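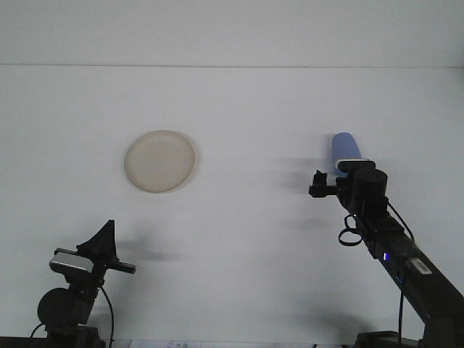
Cómo funciona la tarjeta que abre la puerta de un hotel

En muchos hoteles la llave es una tarjeta de plástico. Dentro lleva un chip muy fino y una antena de hilo de cobre enrollada. La tarjeta no tiene pila. Recibe la energía de la cerradura, que crea un pequeño campo magnético cuando la tarjeta se acerca a ella.

El chip guarda un código. Al recibir energía, lo envía por radio a la cerradura y esta hace tres comprobaciones: que el código sea de ese hotel, que corresponda a esa habitación y que la fecha de salida no haya pasado. Si todo coincide, un motor diminuto suelta el pestillo durante unos segundos.

El hotel Larier tiene 110 habitaciones. Cuando llega una familia, la persona de recepción coloca la tarjeta sobre un aparato llamado codificador, escribe el número de habitación y la fecha de salida, y el programa – en ese hotel se llama Pistar – graba los datos en el chip. La misma tarjeta puede borrarse y grabarse otra vez para el siguiente huésped.

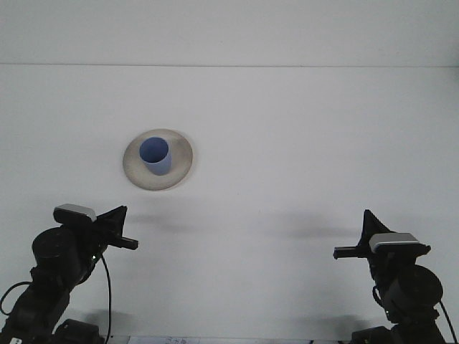 En muchos modelos, la cerradura no está conectada al ordenador de recepción. Funciona con pilas propias y tiene un reloj interno, y con ese reloj sabe si la tarjeta ha caducado. También anota las aperturas en una memoria. La del Larier guarda las últimas 1000; cuando se llena, borra la más antigua.

El personal de limpieza usa otra clase de tarjeta, que abre varias puertas. En el Larier, la de la planta 7 abre solo las habitaciones de esa planta, y solo en el horario de trabajo. A esto se le llama nivel de acceso. 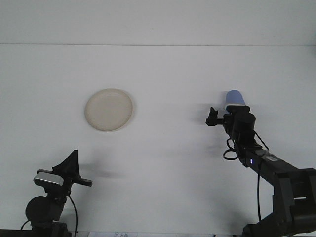
¿Qué pasa si se pierde la tarjeta?

En recepción se graba una nueva con un código distinto. La primera vez que se usa la tarjeta nueva, la cerradura aprende ese código y deja de aceptar el anterior. Hasta ese momento la tarjeta perdida todavía puede abrir, por lo que conviene avisar pronto y probar enseguida la nueva en la puerta.

Vocabulario
Codificador: aparato que graba datos en el chip.
Nivel de acceso: conjunto de puertas y horas que permite una tarjeta.
Pestillo: pieza que mantiene cerrada la puerta.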